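Ticket: sorting small textile items, wrong bin and loose bundles
Opened by: Kadri Rätsep
Handled by: Zsófia Bozsik
Area: Drutau lost-and-found store, table 3
Status: open, waiting for new bags

First message, Kadri Rätsep

Hello, I write because we have again a problem with the small soft items. We collect everything that people leave in the coats room and on the buses, and each week we sort it on the table and put it into the Noltel bins. The hats, socks and gloves should be rolled, put into a paper bag and given a number. In the last weeks the rolls open inside the bag. When somebody comes and asks for a hat, we take out the bag and there is a hat, one sleeve of something, and a glove which belongs to another number.

I checked 50 bags. In 7 of them the content was not the same as the label. I did not check the others, it takes too much time alone.

What I tried already:
Smaller bags. It did not help, the paper tears at the corner.
Rubber bands. They hold well, but they leave a mark on the thin knitting and one owner complained.
Folding flat and not rolling. For socks it is fine. For thick hats it is not fine, they stand up again.

Please tell me what is the correct way, the instruction on the wall is from January and it speaks only about umbrellas and bags.

Reply, Zsófia Bozsik

Thank you, Kadri. Can you tell me three things? Do you roll from the open side or from the closed side? Do you put more than one item in a bag? And where do you put the used hygiene things, for example masks and tissues which fall out from the pockets?

Reply, Kadri Rätsep

From the closed side, so the thick edge is the last. Only one item in a bag, or one pair. The masks we put on the same table until the end and then we throw them all together. I know it is maybe not nice, but the waste bin is in the corridor and the door is heavy.

Reply, Zsófia Bozsik

I think there are two separate problems and I would like to keep them separate in this ticket.

Problem A, the rolls open. Rolling from the closed side is correct if the item has a ribbed edge. But the edge must go over the roll and hold it, the same way as when you turn the top of one sock over the pair. If you only stop rolling when you arrive at the edge, nothing holds it. Please try with ten or so from the next delivery and do not use rubber bands.

Problem B, wrong content. I suspect that the items are changed on the table and not in the bag. If many things lie there together, it is easy to take a glove with the wrong hat. Please open the bag and write the number before you take the next item. The masks must not stay on the table with the clothes. I will ask Szabolcs Szalai for a small waste bin with a pedal.

Reply, Barnabás Magyar

I was on the table with Kadri today, Thu 4 June. The method with the edge works for hats and for long socks. It does not work for gloves, they have too short an edge, so we clip the pair with a wooden peg. I had one scarf which was too big for any bag and I left it on the shelf with a string label, is this okay?

The waste bin did not arrive. For now we have a carton box under the table.

Reply, Zsófia Bozsik

The scarf is okay on the shelf. Pegs are okay too, but please use only the ones from the Skurillow box, the old ones have rust.

About the bags: I ordered 400 of the stronger type from Katona. Csenge Nyitrai will bring them when they come. Until then use two paper bags, one in the other, for the thick items. I leave the ticket open until you have checked 50 bags again with the new method. If there is still a wrong number, please write which item it was and who was standing at which side of the table.
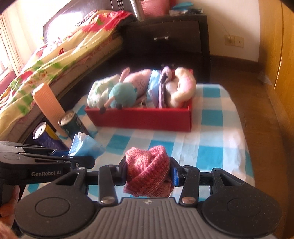

Next to the number list I would like to put a short rule for problem B, so that also the people who come only one day can understand it. My proposal for the text is: "Clothes to the bag, masks to the waste, one thing after the other." The pink knitted bundle has the thick ribbed band going over the front, and I would like the hats to have their edge over the roll like this before they go into the bag. The light-blue mask is over the same checked cloth, and a mask must go directly to the carton box under the table. Kadri, if you agree with the text, please print it in big letters and hang it over the old instruction.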